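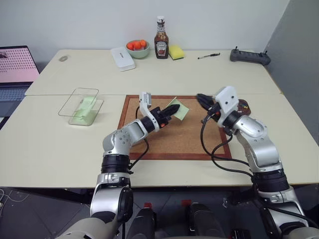
Notice Boards in Shared Offices
Speaker notes, Pranham Workplace Forum, Wednesday session

Opening (5 minutes)

Good morning, and welcome. Please allow latecomers to be seated before beginning. The subject of this session is the office notice board: how it is set up, what belongs on it, and who is responsible for taking things down. The Rahimi Building opened its shared floors with one cork board per corridor and no written rules. Within a few months most of the boards were covered two layers deep, and the fire notices could not be read.

Point 1. Prepare the board before it is hung

Lay the board flat on a table and arrange it there. A framed cork board on a white tabletop is easy to work on from any side, and the notes can be moved until the spacing is right. Staff at Flarkeo used to arrange theirs on the wall, standing on a chair. Facilities has asked that this practice not resume.

Keep the rest of the table clear enough to work. Sticky notes should be within reach, in one color per subject.

Point 2. Sticky notes and cork

Cork is a poor surface for adhesive. A sticky note placed on it will hold for a short time and then curl. For anything meant to stay longer than a day, use a pin through the top edge. Pale colors are preferred – pale green and pale yellow take black ink well and can be read from across a corridor.

Pause here. Ask who in the room has found a note on the floor and did not know which board it came from.

Point 3. Ownership and dates

Every note carries initials and a removal date in the lower corner. The Jakeo office adopted this rule in June and applied it to its 10 boards. Notes without a date are removed at the Wednesday check. Safety and legal notices are exempt and keep a reserved area at the upper left.

Point 4. Cost

The annual supply budget for the Rahimi Building is $600, covering pins, notes and replacement cork. Frames are repaired in house where possible. Requests for new boards go through the facilities desk, extension 3458.

Closing

Refer the audience to the one-page handout by the door. Questions are limited to 10 minutes – the room is booked for the next session. If asked about digital screens, state that they are under review and that no decision has been made.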